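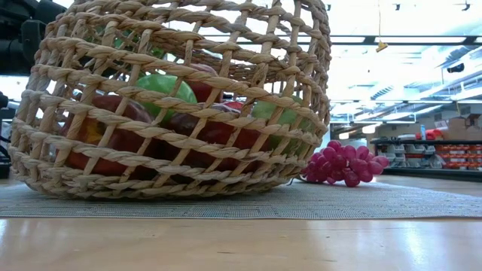 The question of whether machines can yet do household chores is generally answered by reference to the large ones, such as laundry, floors and dishes. In this post I should like to consider a much smaller chore, that of putting away fruit and vegetables, and to argue that it is a fairer test than most. An open-weave basket holding red and green fruit, with a bunch of grapes lying beside it on a placemat, is as ordinary an object as any kitchen contains. For a machine it presents several difficulties at once. The fruit is seen only in pieces through the gaps, the surfaces are shiny, and the grapes have no fixed shape at all.

I have written on this subject at intervals since last June, when I was asked to advise a small packing firm, Saklow, on whether any part of its hamper line might be automated. The firm packs gift hampers by hand, with up to 50 people employed in the busiest weeks. My report was short and its answer was largely negative. A machine could close and label the boxes. It could not, at that time, fill a basket to the standard expected by the customer. I remain of that opinion, although I hold it less firmly than I did.

Those who work in the trade will recall that Hikon and Arkska both began with products of uniform size. This was sensible. A tin is the same tin every time, and a mistake of a few millimetres is seldom punished. Fresh produce is another matter. An apple may be gripped firmly in most places, a ripe pear in very few, and a grape must be carried by its stalk or supported from underneath. The person who packs a basket makes these decisions without noticing them, and usually while talking to somebody else.

The container deserves as much attention as the contents. A plastic crate has straight sides and a known depth. A rope basket has neither, and its handle stands in the path of almost any approach from above.
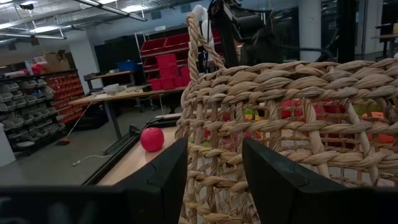 *The handle and the open weave, from close to the table.*

My former colleague Edileuza Conceição, with whom I corresponded on this point, takes the view that the basket is the harder half of the problem. Her argument is that fingers can catch on the weave, and that a light basket will slide or tip when it is touched, so that the position of everything inside it has changed by the time of the next attempt. She recommends weighting the base during trials. I accept the reasoning but have some reservations about the remedy. In a household no person will weight the base of the fruit bowl for the convenience of the machine, and a trial that depends upon it measures something a little different.

I would also draw attention to the question of grip. Two fingers are the usual arrangement and they are adequate for a great deal. A bell pepper is a useful case. It is broad, and its lobes offer two reasonable places to hold, but the skin is smooth and the flesh beneath it is hollow. Too little force and it slips; a little more and it bruises, which may not show until the next day. 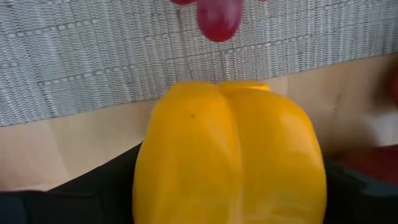 *Yellow pepper between the fingers, grapes above.*

For these reasons I would ask three things of any supplier who claims that the chore has been solved. The first is the number of attempts, stated in full and including those that were abandoned. A set of 400 would satisfy me, whereas the 19 I was once offered by Skála would not. The second is the condition of the produce 2 days afterwards. The third is the time taken, from the first movement to the last, with no part of it removed from the film.

It will be objected that these are severe terms for so modest a task, and that a person emptying a shopping bag is not held to them. I have some sympathy with this. A person, however, is not being purchased, and will normally pick up what has been dropped — a second chore that is hardly ever included in the trial.

Readers who have seen such work carried out on a shop floor, with mixed produce and an ordinary basket, are invited to write to me at the usual address. I should be particularly glad to receive figures for grapes, for which I have none that I consider reliable.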